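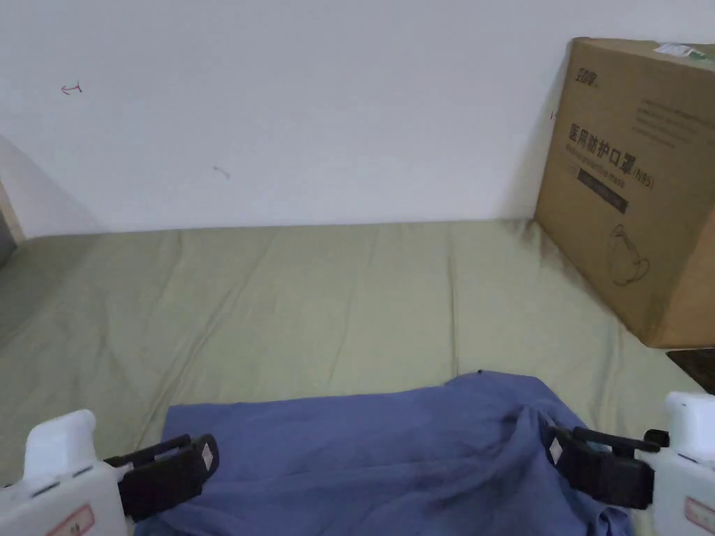
Prundier fitted sheet, olive, full size: three and a half stars

Bought this in November when my old gray one finally ripped at the corner. Quick review because I have to leave for work in ten minutes.

The color first. Website calls it olive. In my room it's pale, more of a washed out green, and next to a plain white wall it looks calm, kind of nice. If you want a dark army green this isn't it. Elba Garrido left a review saying the same and I ignored her. Sorry Elba, you were right.

Feel: soft from the first night. No chemical smell. Not slippery. I sleep hot and it's been fine, even with the heater on.

Wrinkles. Ok so this is where the star and a half went. It creases. Long diagonal ones all the way across, and little folds in the middle that come back an hour after you smooth them out. I ironed it once. Never again, life is short and a fitted sheet is a horrible shape to iron. If you pull it out of the dryer while it's still a bit damp and put it straight on the bed it's better. Not flat, better.

Corners hold. My mattress is pushed up against the wall so I can only get at one long side properly, and making the bed means kneeling on it and shoving the back edge down by feel. The Grodero one I had before popped off every Thursday like it had a schedule. This one stays put. The elastic goes all the way round, which helps.

It also takes abuse. My bed is where everything lands, laundry, a blue shirt or cloth I keep meaning to fold, a big cardboard box of N95 masks leaned up on the wall end. Boxes, bags, whatever, no snags and no pilling so far. My old sheet picked up fuzz from anything cardboard. Lint does show on the green a little, lighter stuff mostly.

Washing: cold, low heat, maybe 18 times by now. Hasn't shrunk that I can tell. Color went a touch lighter after the first couple washes then stopped. Dont put it in with towels, they roll up inside it and come out wet.

Packaging was a plastic bag inside another plastic bag. Why.

The listing says 625 thread count. No idea how you'd check that. Feels decent, doesn't feel like hotel.

Would I buy it agian? Yes, on sale. Full price, I'd look at the Maeng one first, Glenys Parri swears by hers and says it comes out of the dryer pretty smooth. Pillowcases are sold seperately by the way, I missed that and had to place a second order.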